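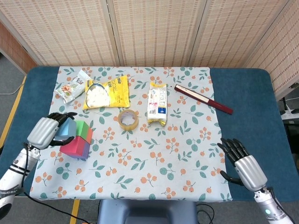 What should be done first when one table is used for both block play and snacks?

Decide which activity is going on now, and put the things for the other one at the far end or off the table. The surface can then be cleared, wiped and covered to suit that activity.

Chapter 7
The Shared Table

Words to know: work area, holding area, runner, overhang, changeover, sorting tray

Most homes that look after children, and many small centers, don't have a separate table for every purpose. The same table holds breakfast, a puzzle, a pile of folded shirts and the afternoon snack. This chapter is about running such a table through a day. You will learn how to divide the surface, when a tablecloth helps and when it gets in the way, how to set out building blocks, and how to deal with packaged food that is waiting to be served.

Chapter 6 dealt with floors and shelves. Much of what you learned there about sight lines and reach applies again, and you may want to look back at the reach exercise before the practical work in Section 7.4.

Work area and holding area

Any table in use has a work area, where hands are busy, and a holding area, where things wait. On a desk used by one adult the two may run together without much trouble. With children they need to be kept apart. A child who is building will use whatever is within reach, and that includes the crackers.

The work area belongs along the edge where the child sits or stands. Its depth is set by the child's arm and has little to do with the size of the table. Ask the child to sit with both elbows lightly bent and sweep one hand across the surface. Everything inside that sweep is work area. Beyond it you have the holding area, and on a large table this can be a good deal of space.

Look again at the table that opens this chapter. Blocks are grouped at the left, near the edge of the cloth, and two food packages lie farther back. The distance between them does most of the sorting. A person at the near side could go on with the blocks and leave the bags where they are.

Distance works only as long as it is kept up. Packages slide forward when someone looks inside them and sets them down again. Blocks spread. Check the holding area each time you sit down at the table, and move things back as needed.

Covering the table

A cloth does several jobs. It softens the noise of hard toys, it protects the finish, and it marks out a place. It also makes a table more pleasant to sit at, which matters to adults who spend long hours there.

A cloth may cover the whole top, or it may be laid across the middle with bare surface left at the sides. The second arrangement has some advantages in a child care setting. The bare ends can be wiped at any time without moving anything. A cup can be set down on the hard surface, where it stands more firmly. The cloth itself is smaller and easier to shake out. In the opening photograph the printed cloth leaves a narrow strip of blue tabletop on one side and a wider stretch on the other. The wider side is the better place for a tray.

The overhang is the part of the cloth that hangs past the edge. Keep it short wherever small children use the table. A toddler pulling up to stand will take hold of anything that hangs down, and whatever is on the cloth comes with it. If you can't shorten the overhang, fold it under or use clips. For children under two, leave the cloth off.

An uneven edge is common after the table has been in use for a while. It does no harm by itself, but it tells you that the cloth has shifted. Lift the things off, straighten the cloth, and put them back. Pulling on one side while the table is loaded makes wrinkles on the other, and a wrinkle is enough to tip a stack of blocks.

Pattern is worth a thought too. A cloth printed with berries and leaves hides small stains and gives children something to talk about. It also hides beads, puzzle pieces and crumbs. Use a plain surface for anything very small. Building blocks in strong colors show up well enough on a light print, and for them either kind of cloth will do.

Blocks at the table

Block play is often thought of as a floor activity, and for large constructions it should be. The table suits short sessions, small sets and children who want to build alone. It also brings the work closer to eye level, so a child can see how one block sits on another.

Set out a small group of blocks in different colors and leave the rest in the box. A few blocks can be placed side by side, stacked, taken down and rearranged many times. A full box emptied onto the table is usually pushed around for a while and then left.

Place the group a little to one side of the child. The space directly in front should be open, since this is where building happens. Once a stack has been started, leave it in its place and clear around it.

When you build alongside a child, handle one block at a time and set it down slowly. Hold it by the sides, bring it next to the place where it will go, and let the child see the position before you let go. Naming the color as you do this is enough talk. Longer explanations tend to pull the child's eyes away from the blocks.

A stack that stands on cloth needs a flat base. Smooth the cloth with your palm first. If the child is trying for height, move to the bare end of the table or slide a thin board underneath.

Packages in the holding area

Snack packages often come to the table before they are needed. An adult brings them from the kitchen along with everything else to save a second trip. There is nothing wrong with this if a few points are kept in mind.

Bags should lie flat. A bag standing up falls over, and an open one spills when it does. Turn the printed front upward so that anyone who helps at the table can read it. The front usually has a picture of the food, and a child who can't read yet can still point to what he or she would like. Remember that the picture shows a serving idea and may include a dish or garnish that isn't in the bag.

Read the ingredients before the package leaves the kitchen. The list of allergies should be posted inside the cupboard door, as described in Chapter 2. Don't rely on having bought the same product last time.

Keep bags from resting on top of each other if one of them is open. Close an opened bag with a clip and put it at the back. Never serve straight from the bag at a table where toys have been in use. Pour a portion into a bowl, and carry the bag away.

The changeover

The changeover is the short period when the table passes from one use to the next. It goes best in a fixed order.

Give notice that building is about to stop.
Let the child finish the stack or take it apart.
Put the blocks in the sorting tray and move the tray off the table.
Shake out or change the cloth.
Wipe the bare parts of the surface and let them dry.
Wash hands.
Bring the bowls to the work area and pour the snack.

Going back to blocks follows the same order in reverse, except that hands are washed again before the tray comes out.

From practice: the Miranda Street room

Judit Magyar runs a family child care home on Miranda Street with one long table in the main room. For several years she changed the cloth before every meal and found that she was washing more cloths than she could dry. She now lays a narrow cloth across the middle in the morning and leaves it until after the afternoon snack. Meals are served on trays at the two bare ends.

Her assistant, Karim Ezzat, kept a notebook of table changeovers over one season. He recorded 794 of them. The ones that took longest were those in which the snack had been put on the table while children were still building. On his suggestion the bags now stay on a side shelf until the sorting tray is full. Magyar made one exception, for rainy afternoons when the shelf is taken up by boots and hats.

The room's block set is kept in a shallow Castier tray with a lid. Children as young as 2 carry it with help.

Before you read on

Choose a table you use every day. Without moving anything, make a quick sketch of it from above and shade the work area. Mark each object that is in the wrong area for what you are doing now. Keep the sketch. You will need it for the planning sheet on page 17 of the workbook.

Section 7.1 begins with table height and seating.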